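Grakdale Neighbours Help Board
Home and Laundry

Clear shelf on a white wall, and a washer that sits near it

Posted by Frade

Hello all, I hope somebody can steer me right before I spend any more money. We have a small shared workroom in Grakdale with a lovely white wall, big black lettering across it, and a clear acrylic display shelf underneath. It holds a lot of tiny shiny things, some dark and silver, some gold and amber coloured, the dark ones lined up in a row and the gold ones clustered lower down. In the same place there's a big dark grey front loader.

I have two worries. The first is dust. The ceiling is the open, industrial sort and I swear it sheds. I've been wiping the acrylic with whatever spray is under the sink and it's going cloudy in patches. The second is that the little things creep along the ledge over a few weeks, and I suspect the spin cycle. I don't want to glue anything down, and I'd rather not drill into the wall anywhere near the lettering. The budget is $100, a bit more if it's really worth it. Photos are at the bottom of the page. Thank you kindly, and sorry for rambling!

3 replies

Orkgate Annie

Stop using the spray! If it has ammonia or alcohol in it, that could well be your cloudiness, and once acrylic has gone hazy a cloth won't bring it back. Warm water with a drop of dish soap, a clean microfibre cloth, and go gently. Blow the loose grit off first, or you'll drag it across and scratch the lot. I did exactly that to my mum's cake stand and I still hear about it at Christmas.

For the light haze you can buy a plastic polish. Try it on the underside of the ledge, where a mistake won't show. Keep all of it well away from the black lettering until you know whether it's painted on or stuck on.

Gendo

museum putty. tiny ball under each one, twist to get it off. done

Arif Karunaratne

I agree with both of the above, and I'd add that the washer deserves a look before you blame the shelf. Put a spirit level on the top, front to back and then side to side, and adjust the feet until it sits true. Lock the nuts afterwards (I forgot mine and had to do the whole job over again the following month). Then press on opposite corners. If it rocks at all, it'll walk. A set of rubber pads cost me $48 at the hardware store and made a surprising difference on our concrete floor.

Drop the spin speed for small loads too, as one heavy towel by itself can throw the drum out of balance. And while you're down there, wipe around the door gasket, where all the lint and grey muck likes to gather.

If it's still shaking after that, I'd get someone in. I paid $139 for a visit and it was a worn damper, so well worth it compared with a new machine.

Photos added by Frade
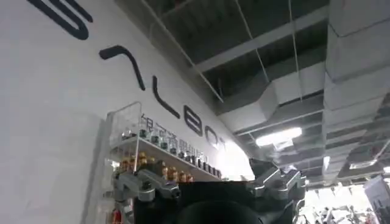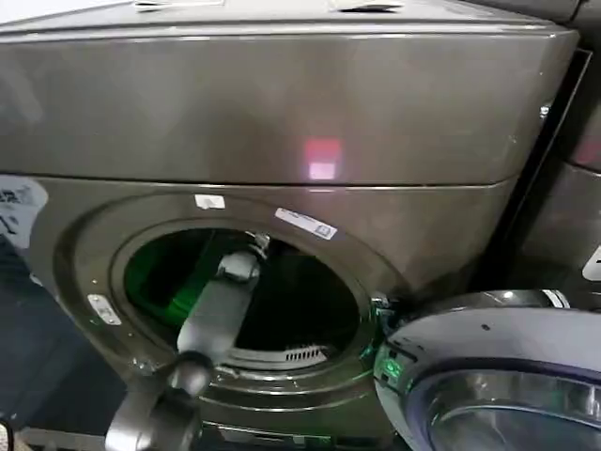 First photo: the acrylic shelf under the lettering. Second photo: the front loader, drum opening and stickers.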